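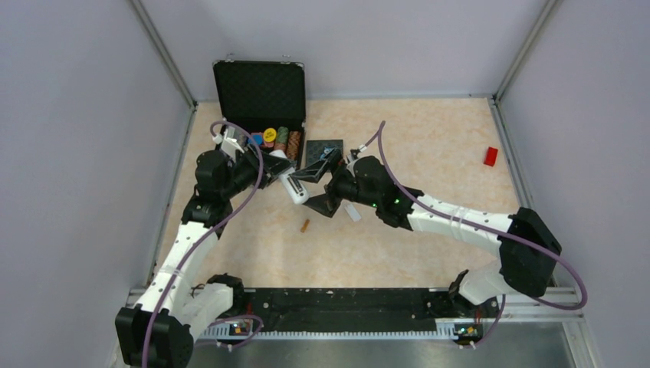
Figure 1. The two-arm cell at Dresent during work with the poker chip case.

Progress report to the Veltham program, third period
Prepared by Itzel Salinas, software lead, Zepeda project

1. Summary for this period

In this period we worked on the software which controls two arms in one small cell. The planner and the perception module now run together on the same computer, and we can replay every trial from its log. Two of the three promised results are delivered. The third one, the handling of collisions between the grippers, is delivered only in part, and I explain the reasons in section 4.

The total number of recorded trials is now 575. In the last report it was much lower, but please note that the old trials were made with only one arm moving, so the two numbers should not be compared directly.

2. Planning

The old planner made a path for the left arm first and then a path for the right arm, with the left arm considered as a fixed obstacle. This was simple and safe, but the right arm often had to wait. The new planner, which we call Jiltico inside the team, makes both paths at the same time on one shared clock. When both grippers must come close to each other, as in Figure 1, it reserves a small volume for each gripper and for each time step.

We spent more time than expected on the elbow. Near the back of the cell the solver sometimes changed from one elbow position to the other between two waypoints, and the arm made a large movement for a very small change of the tool. We added a cost for this change, and the solver now keeps the same elbow position unless there is no other solution. The planning time became a little longer. For the longest tasks it is still below the limit which we agreed with you in December.

3. Perception

The poker chip case is our main test for perception. The chips sit in a row in the lower tray, in different colors, and the grippers hide part of them when they reach over the case. The lid has black foam with a dimpled pattern, and our depth estimate on such foam was poor. The first version of the module saw holes in the lid and gave the planner free space where there is no free space.

We solved this in two steps. First, the case is now fitted as one model with two planes, the tray and the lid, and single depth points on the foam cannot change the fitted lid. Second, the module keeps a memory of each chip stack while it is hidden. If a stack is not seen for 50 camera updates, it is marked as "unknown" and the planner must look again before it uses it.

For training the color labels we used 1,720 images, all marked by hand by our two students. The most frequent error is still between stacks that stand side by side, when only the edge of the chips is visible. Small objects lying alone on the work surface, for example the orange-tan cylinder or the red block near the right wall, are easier and the module finds them well.

The cables are not in the model. Each arm carries a purple cable which makes a wide loop above the links, and the shape of the loop changes with the pose. For now we use a larger safety margin on the upper side of the arms. This costs us some reachable space above the case. I would like to discuss it at the next call, because a better cable model is a larger work than it seems and it is not in the present budget.

4. Open problems

a) Close work between grippers. When the two held objects must nearly touch, the reserved volumes overlap and the planner refuses the task. We can make the volumes smaller by hand for one task, but the software should decide this alone. The geometry of the held object must be given to the planner, and this interface is not finished.

b) Time difference between the arm controllers. We measured a delay of 12 milliseconds between the two arms at the start of a movement. It is constant, so we correct it in software, but we do not yet know where it comes from.

c) Documentation. The replay tool is used every day in the team, but the user guide covers only the older version.

5. Plan for the next period

We will finish the interface for held objects first. After that we repeat the full set of two-arm trials with the same settings, so that the results before and after can be compared. The user guide will be sent together with the next report. No change of the staff is planned, and we do not ask for additional money in this period.

Last updated: December

Filed under: Project reports / Robot software / Two-arm planning

Related items
Zepeda: progress report, second period
Notes on the Jiltico planner and the shared clock
How to replay a trial from the log
Dresent cell: safety rules for visitors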